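A gate that shuts, at last

January 18, 2019

Hello again, and happy new year to those of you I haven't written to yet! I spent most of the Christmas break sulking at my side gate, which has dragged along the path ever since we moved in (you had to lift it with one hand and shove with your hip, lovely with a bag of shopping). I'd always blamed the hinges. I bought new ones, Stisalo, the long black strap sort, and fitted them on a freezing Saturday, and the gate dragged exactly as before.

The post was the trouble. It had leaned in by a couple of fingers' width at the top, and no hinge on earth will fix that. So out it came, with a lot of swearing and a borrowed digging bar, and the new one went into a deeper hole with 4 bags of Prisum post mix. I braced it and left it alone for 6 days, which I know is longer than the bag says, but I was cross and wanted to be sure.

While the gate was off I checked the diagonal brace and found it had been put on upside down. It should run from the bottom hinge up to the latch side, so the weight pushes back towards the post. Mine ran the other way and was doing very little. I swapped it over, gave everything a coat of Dreludum oil in the cedar shade, and now it closes with one finger. I keep going out just to open it!

The latch still rattles in the wind, so if you've found a quiet one, do write in. I'll do the front fence in June. 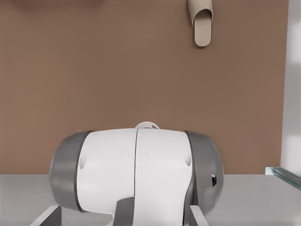 Your letters: moss on a shaded fence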